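Workshop notebook, Devwood Civic Media
Friday, started 7:40 a.m., finished whenever this ends

Dry run for the town hall webcast. Writing it down while I still remember which things broke by themselves and which I broke.

The plan as handed to us: four advocacy groups share one stream, each gets a speaking slot, and viewers vote on resolutions between slots. All four signed off on the order of speakers last week. Two of them have since un-signed. One wants to go first so as to set the tone, the other wants to go last so as to be remembered, and the remaining two have now noticed that first and last are apparently desirable and would like to reopen the matter. I left the run sheet in pencil.

8:15. Stellora encoder up on the main line. Picture fine, sound a good half second behind it, so every speaker looks like a dubbed foreign film. Set the audio offset by hand, clapped at the camera until the clap and the noise agreed. Note for whoever runs the desk in February: the offset does not survive a restart. Write it on the tape on the front panel. I have written it on the tape on the front panel. The tape has since come off, so it's also inside the cover of this book.

8:50. Backup stream. Refused to take the key. Refused again. Took the key when I pasted it without the trailing space, which I would like back, along with the forty minutes.

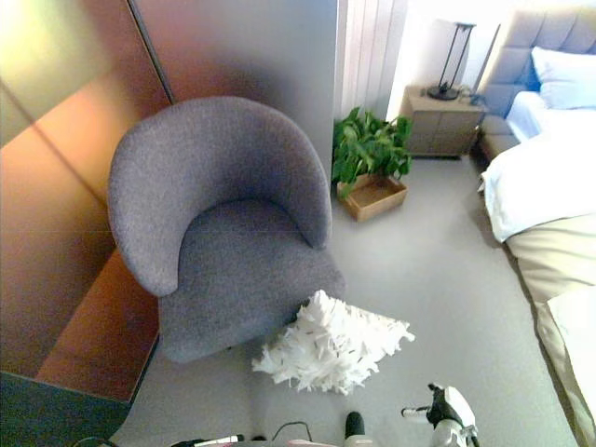
9:30. Petition page. This is the part the groups care about, since a viewer who signs leaves an email address behind, and an email address is worth more to them than applause. Form is hosted on Driveo. Load test set to 1000 signers arriving inside a minute. Held up. Pushed it to 3000 and the page stayed polite but started thanking people twice. Checked the table afterward and the signatures were single, only the gratitude was doubled. Logged as low priority. One of the groups asked whether the counter on screen could show the number of thank-yous. Logged as no.

Ballot wording, again. Resolution two currently asks viewers whether they agree that the legislature should stop wasting money and listen. I pointed out that this is two questions and that I have never met the person who votes for waste. Was told the wording had been tested. It tests very well. I can believe it.

My counterproposal was one line naming the bill and asking yes or no. It is being considered, in the sense that somebody forwarded it.

10:45. Poll overlay. Percentages were adding up to 101 on the lower third. Rounding. Changed it to show one decimal place, which now adds up properly and makes everything look far more scientific than it deserves. If anyone on the legislative side complains that we are claiming precision, they will be right, and they should call somebody else.

Captions next. The live captioner is booked for the night itself but not for rehearsals, so we ran the automatic one. It does well on ordinary sentences and badly on politics. "Filibuster" came out as "Philly buster" every single time, "caucus" was a cactus, and "the Selvanayagam amendment" produced something I won't copy into a shared book. Added all three to the custom word list. Selvanayagam needs two entries, one for how it's said by people who have read the amendment and one for how it's said by everyone else.

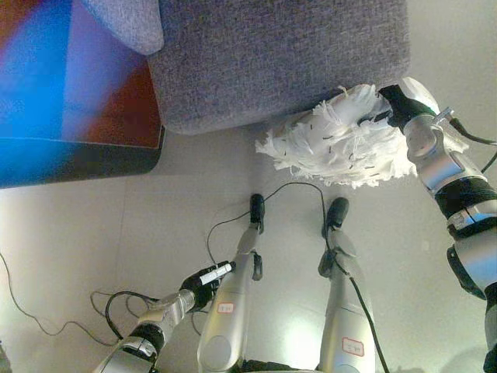

11:30. Call-in line. Delay set to seven seconds. Tested the dump button by reading it a list of words I had been saving. Works. The light on the button does not, so there's no way to tell from the desk whether you've dumped or are merely hoping. Ordered a bulb. In the meantime, count to seven and watch the host's face.

Screening sheet for callers is down to name, town, and topic. I took out party registration. Callers volunteer it in the first sentence anyway.

12:10. Full run with stand-ins reading the speeches. Every one of the slots ran over. The shortest overrun was the group that had complained most about the others running over, so credit where due. The on-air timer turns red at zero and then counts up, and I think some of them take the rising number as a score. Going to try having it flash.

Also, three of the speeches open with the same quotation, credited to three different founders. Passed this along by email in the neutral tone I keep for such things. No reply yet.

Left to do:
Bulb for dump button.
Driveo double thank-you, if there's time.
Fresh tape for the Stellora, the kind that sticks.
Find out who is moderating. Both of the people I was told are doing it were told the other one is.
Ballot wording. See above. See also last month.

Shut down at 1:05. Backup stream turned out to have been live and public the whole morning, with an audience of about 2. One of them stayed for the clapping. Key changed, stream set to private, and a line added to the top of the checklist in capitals.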